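## The Quiet Work of the Buffer

Much has been written in these pages on overdrives, fuzzes and the finer points of valve rectification. Considerably less has been said of the signal that travels between them. A guitar with passive pickups produces a small voltage at a high impedance, and it loses treble with every metre of cable it is asked to drive. The buffer exists to deal with that loss, and it remains one of the least discussed circuits on the modern pedalboard.

The principle is simple. A buffer accepts the signal at a high input impedance, so that the pickup is scarcely loaded, and passes it on at a low one. It adds no gain. A player with a short lead into a single amplifier may never require one. A player with a dozen true-bypass pedals and a long run to the back of the stage will probably hear the difference at once, chiefly in the upper register, where pick attack and string noise return.

Elfriede Schwerdtfeger has repaired amplifiers and effects in Berwood for 31 years, and her workshop sees the results of both neglect and excess. "Customers arrive convinced that a pedal has failed," she says. "I remove the patch leads one at a time and the top end comes back. There was never anything wrong with the pedal."

Her own recommendation is one buffer near the start of the chain and a second at the end, should the final cable be a long one. The exception is the vintage fuzz. Many of the older germanium designs rely on a direct connection to the pickup, and they become harsh and difficult to clean up from the volume control when a buffer is placed before them. Certain wah pedals behave in a similar fashion. In such cases the fuzz should come first and the buffer directly after it.

Three current units were assessed for this feature over the course of February. The Skidik is the smallest, with a single fixed circuit and no controls. The Ledesma offers a switchable input impedance, which allows a little of the old cable softness to be restored when it is wanted. The Terkura has two isolated outputs and is intended for those who run a pair of amplifiers; its transformer removed a persistent hum from our own stereo arrangement. Production of this last model is limited to 2,000 units, and 1,167 had been allocated at the time of writing.

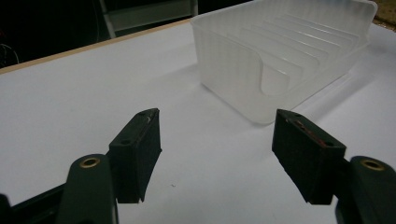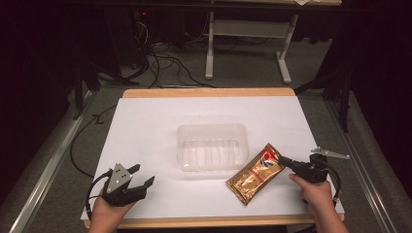
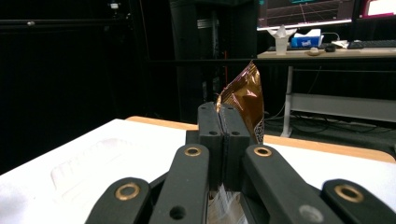
Listening tests were conducted with a single-coil instrument and over 70 feet of cable in total. Differences between the three were slight at moderate volume. The Skidik was marginally the brightest, and one of our listeners preferred the Ledesma at its lower setting for rhythm work. Noise was low in every case, although the Skidik proved sensitive to a poor power supply and ought to be given an isolated output of its own.

Lizelle Mnguni, a session guitarist who took part in the tests, uses a buffer at the front of her touring board and none at all in the studio. "At home the lead is short and I like the pickups as they are," she says. "On a large stage I want the front-of-house engineer to receive the same sound — or near enough — that I heard when I set the amplifier."

Readers considering a purchase should first establish whether they own a buffer already. Most tuners without true bypass contain one, as do the majority of digital delays, and its position can be altered at no cost. Schwerdtfeger suggests plugging straight into the amplifier with one short lead, then through the full board with every effect switched off, and comparing the two at the usual playing volume.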